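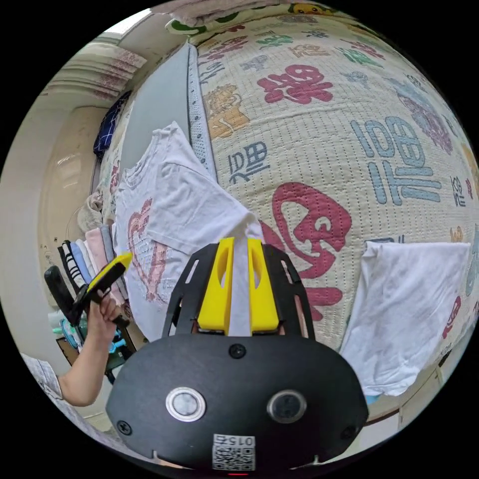
Read up on an old inheritance case over the weekend. Putting the short version here for anyone who likes odd family law.

A widower named Teodor Sundqvist, 80, wanted to leave his house to Tsegereda Bogale, 64. They had been a couple for years but never married, because she would have lost her late husband's pension.

Their county taxed anything left to a non-relative at a much higher rate. Spouses and children paid almost nothing.

So he asked the court to let him adopt her. The adult adoption law there dated to 1866 and set no age limit. It was written for farms with no heir.

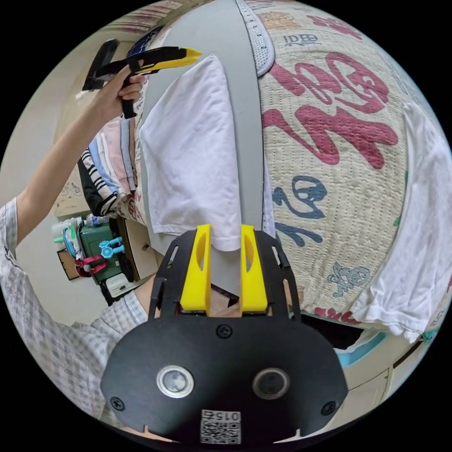
The judge took six months. His two sons objected and hired the Lindholm firm. They argued the law was meant for parents and children in the everyday sense.

The judge said the text didn't require that. Both adults had agreed in writing, and that was all the law asked for.

One catch: once it went through, they could never marry each other unless a court undid it. She said in her statement that they had talked it over and were fine with that.

The sons dropped their appeal in March. They still got the savings and the lake lot, so the fight was only over the house.

She lives there now. The state has since added a domestic partner line to the tax form, and the 1866 law is still on the books.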